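Back from Basstead

We got home in May with 2470 miles on the trip meter and a car that smelled like oranges. I said I would write down how the drive went before I forgot, so I'll start with the motel.

The motel in Basstead was fine. The bed was hard, the shower was good, and breakfast was toast and one kind of cereal. We paid 129 dollars for the night, more than I wanted to spend, but the next town with rooms was 50 miles on and it was already dark. 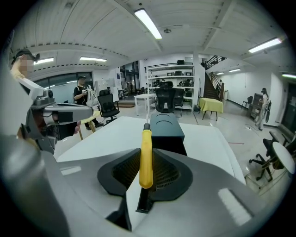 In the morning we took the old road to Barrientos instead of the highway. It adds an hour. The road follows the river most of the way, and there are four bridges, all of them one lane. We met a hay truck on the third one and had to back up. I don't like backing up on a bridge, but there was room at the end to pull over.

Barrientos has a bakery, a gas station and a hardware store that also sells fishing licenses. We bought rolls with onion in them and ate them in the car. I wish I had bought more. The coffee was weak.

After that it was flat country and wind until Zastness. I drove the first half with both hands on the wheel, and we listened to a long radio program on well water. The turnoff for the lake was closed, so we missed that -- maybe next year.
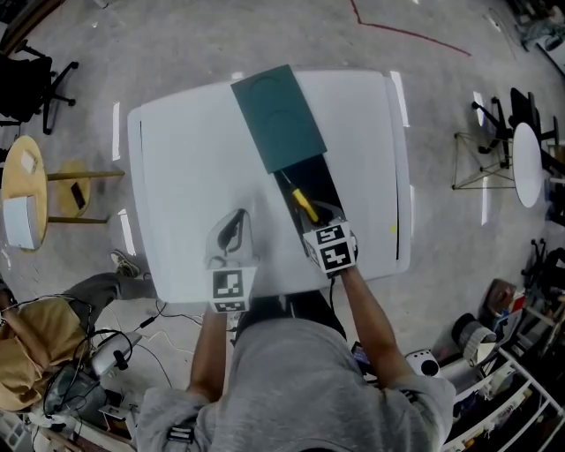 Both hands busy at the white table, with the yellow-handled screwdriver in its slot.

If you go, fill the tank in Barrientos. The station in Zastness closes at six, and we got there at ten past. We made it home on what we had, but the light was on for the last stretch and I didn't enjoy it.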